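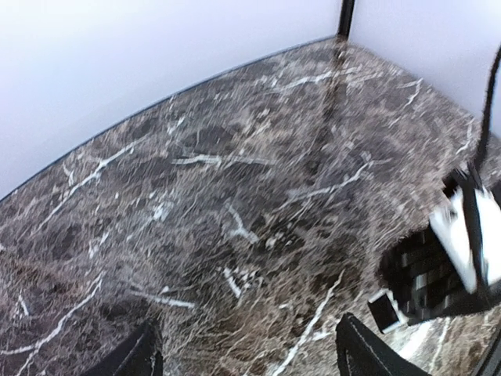
Two-arm bench build, Trirnham shared workshop
Hashini Liyanage — October 23, 2022

The build is a pair of arms with parallel grippers, each with a camera at the wrist, working over a stone-topped table. The project is called Zistavine. It is meant to pick up small parts with one hand and pass them to the other. At the time of writing it can do the first half.

Notes on the work at hand follow, in the order the jobs were done.

Work surface
Marble, dark brown with white veins, polished. It is flat and heavy, and the arms do not shift it when they stop hard. The drawback is the gloss. The black post in the corner throws a long dark streak towards the middle of the top, and the first version of the edge finder took streaks of that sort for objects. A matt mat is on order from Jirnia. Until it arrives the threshold is set by hand.

Wrist camera
Wide lens, steep downward angle. Straight table edges come out curved, most clearly along the back. Calibration was done with a printed grid taped to the stone in several positions. The correction runs on the PC, so raw pictures keep the bend. Both fingertips stay in view with the jaws open, as intended — the picking code measures from them.

Fingers
Black, wedge-shaped, open span set wide. The earlier pair were shorter and the camera could not see the tips. Printed upright they split along the layers after a week; printed on their sides they have held. Two screws each, thread lock on both.

Second gripper
Same drive as the first, with white panels on the body. It blurs in the wrist pictures when it travels at full speed. Exposure time has been shortened once already and will need shortening again. Speed is capped in software for the present.

Cable run
The black cable to the second gripper hangs from above with slack in it. An earlier run along the arm pulled tight at the elbow and worked the plug loose. A sprung hanger from Aquino would be neater. Clearance to the table is checked before each session.

Still to do
Fit the mat and redo the threshold.
Shorten exposure, then lift the speed cap.
Write the hand-over routine, starting with 3 fixed positions.
Log up to 2,000 picks without a restart.

Finger files and the calibration grid are in the workshop's shared folder under Zistavine. The wiring sheet there is out of date; use the one pinned up by the bench.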